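终于把那套米白色的茶具从柜子里翻出来用了！买回来之后一直舍不得，包着纸在最上层放到九月，再放下去就成传家宝了哈哈

一壶两杯，每样都配自己的碟子。壶是圆墩墩的那种，盖子上一颗小圆钮，壶嘴短短的。我就喜欢它哑光的样子，手摸上去有点像鸡蛋壳 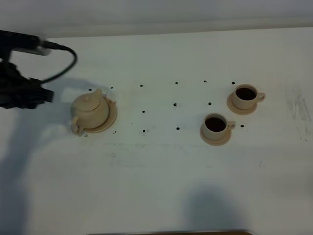

说回价钱，是在Palska的小店淘的，原本标的是6件一起卖，我磨了半天老板才肯拆。Sânziana Sandu当时站我旁边一直翻白眼，说你家又不来客人（你来不就有客人了嘛！）

有人问壶嘴这么短会不会滴水。会滴一点，倒的时候手腕要快，收的时候往上一提就好。慢吞吞地倒反而顺着壶身往下流，我第一次用就流了一碟子

杯子不大，我习惯倒到快满，端的时候就得小心翼翼走路，像在参加什么比赛。想喝大杯的朋友别买这种，会一直起来续

清洗：温水加一点点洗洁精，软布擦。咖啡渍我用小苏打糊敷最多30分钟，再冲掉，目前没留印子。钢丝球千万别碰，哑光面一刮就花

下一步想找块颜色搭的桌布，白桌子配米白杯子有点太素了。在亚麻灰和墨绿之间纠结，你们投一个？下午5点前我要下单，运费券要过期了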